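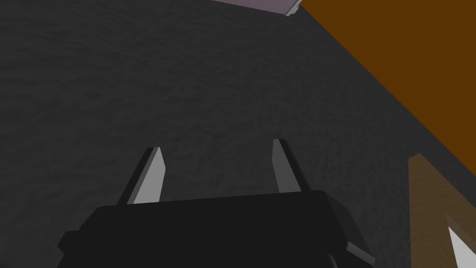 Computer rendering: gripper with its two fingers open.

Brallix Food Dehydrator Review

2019-05-06
7 min read
16 shares | 4 comments

I bought the Brallix dehydrator last July with my own money, from Chraibi, the kitchen store on the main street in Madville. The garden was producing more tomatoes than we could eat and the freezer was full. My old dryer, a round Marden with stacking trays, had a cracked lid and a fan that squealed. I have used the Brallix through one tomato season, one apple season, and a winter of jerky and bananas. The short version is that I like it and would buy it again, with a few complaints about the door and the timer.

What you get

The Brallix is a box with a door at the front, a fan and heater at the back, and 4 trays that slide in on rails. It is rated at 500 watts. There is a knob for temperature, a separate knob for time, and one light that tells you it's on. In the carton with it were a fine mesh liner for small pieces, a solid sheet for fruit leather, and a thin booklet in several languages. The booklet covers fruit, vegetables, herbs, and meat, and the drying times in it are on the short side for everything but herbs.

Setup took as long as washing the trays. I ran it empty for an hour with the window open, which the booklet asks for. It smelled like a new hair dryer that first time and hasn't since.

It needs more room than I planned for. The air comes in at the back, so you have to leave space between it and the wall, and the door drops down in front. I ended up putting it on top of the chest freezer in the laundry room. If you have a small kitchen, measure the depth of your counter with the door open before you order.

Tomatoes

Plum tomatoes cut in half, skin side down, took 16 hours at the vegetable setting. The booklet gave a much shorter time, and when I checked at that point they were still wet in the middle. Cutting them in quarters brings the time down a lot, and that's how I do them now. They dry darker at the back of the tray than at the front, but the difference is small and I only rotate the trays once, at the halfway point.

The round Marden blew air up from the bottom, and I had to reshuffle the stack every couple of hours or the lowest tray would turn to chips while the top one stayed soft. I don't miss that. With air moving across the trays, the Brallix treats the top and the bottom nearly the same.

Juice does drip. The floor of the box is a plain metal sheet with no pan, and tomato juice bakes on if you leave it. I line the bottom with parchment, kept well away from the fan, and throw it out after each load.

Apples and bananas

Apples are the easiest thing I make. Sliced thin with the core left in or out as you like, they go overnight and come out bendy. If you want them crisp, leave them in through breakfast and let them cool before you judge them. They always feel softer while they're warm. I dip mine in water with lemon juice. My family prefers them without, so I also do a brown batch.

Bananas stick. They stick to the tray and they stick to the mesh liner a little less. Turn them once when the tops are tacky and they'll lift off. Banana slices on the bare tray have to be pried up with a butter knife, and I bent one of the tray wires doing it. It bent back.

Fruit leather works fine on the solid sheet, but only one sheet comes in the box. A second costs more than I think a piece of plastic should. Parchment cut to size does the same job, with some wrinkles in the leather. Spread it a bit thicker at the edges than in the center, as the edges go brittle first.

Herbs

Herbs are where the Brallix is weakest. The lowest setting is a little warm for basil, which went dark on me both times. Oregano, thyme, and mint were fine. Parsley was okay. The fan has one speed, and once the leaves are dry it will blow the small ones off the tray and into the back of the box. Laying the mesh liner over the herbs, with another tray right above it, helped. If herbs are most of what you dry, you could hang them in a closet for free and get a result just as good.

Jerky

I make beef jerky from eye of round, sliced across the grain while it's half frozen. I heat the strips in the oven first, until a thermometer says they're hot all the way through, and then move them to the dryer at its highest setting. The booklet skips the oven step. I would not. Check the current food safety advice on home jerky before you try it with any machine.

A full load of meat gave me enough to fill one quart jar, packed tight. That surprised me the first time, though it shouldn't have. Meat is mostly water. The trays had plenty of room left for air and the strips dried evenly. Cleanup was the worst of anything I made. Soak the trays in hot soapy water right away and use a stiff brush.

Noise and power

It sounds like a bathroom fan. I can hear it from the hallway with the laundry room door shut, though not from the bedroom. It makes the room warm, which was pleasant in winter and a nuisance in July. During tomato season I moved it to the back porch under the roof for a few days and that was better for everyone.

I didn't measure what it costs to run. The electric bill went up a bit during the heaviest weeks, but so did everything else, with the window units on.

The door and the timer

Now for the complaints. The door hangs on two small plastic pegs and is held shut by magnets. The magnets are weak. If you bump the machine, the door falls open, and if that happens overnight you wake up to a warm room and wet apples. I put a strip of painter's tape across the top. It looks bad and it works.

The timer goes up to 12 hours and then shuts the machine off. For tomatoes or thick fruit you have to come back and reset it, and there's no way to set it to stay on. The Marden had no timer at all, so it ran until you pulled the plug, and for long jobs I liked that better. The timer knob also ticks, and it isn't accurate. Mine runs fast.

The temperature knob is marked with food names and with degrees, and the two sets of marks are hard to read in poor light. I put a dot of nail polish at the setting I use most. I checked the middle of the box with an oven thermometer and it read a little lower than the dial said. It was steady, though, so once you know your machine you can allow for it.

How it has held up

After most of a year, the trays have yellowed slightly where the tomatoes sat. The coating is intact. The fan sounds the same as it did on the first day. One of the rubber feet came off when I dragged the machine across the freezer and I glued it back on. The inside wipes clean apart from a brown patch in one corner that I have stopped trying to remove.

Chraibi still has spare trays on the shelf, last I looked, and the door can be ordered through them.

Should you buy it?

If you have a garden or a fruit tree, yes. It dries evenly and it's simple to load. If you only want to dry a few bananas to see whether you like it, use your oven on low with the door cracked, or borrow a machine from someone. Anyone who already has a round dryer that works can wait until it dies.

I would like a stronger door catch, a longer timer, and a drip pan. None of those would have stopped me from buying it.

Good: even drying, easy to load, trays wash well
Not so good: weak door magnets, short timer, too warm for basil, no drip pan

Comments (4)

Reader comment
I have the same one and my door does this too. I use a bungee cord around the whole thing. Did yours come with the mesh liner? Mine had two solid sheets and no mesh.

Reader comment
For the bananas, wipe the trays with a tiny bit of oil on a paper towel. You will still have to turn them, but no butter knife.

Reader comment
Thanks for the note on tomatoes. I thought mine was broken because they were nowhere near done at the time in the booklet. Going to try quarters this summer.

Reader comment
Still using a round Marden and I just move the trays when I walk past. Does the Brallix fit under a standard upper cabinet? That's the only spot I have left.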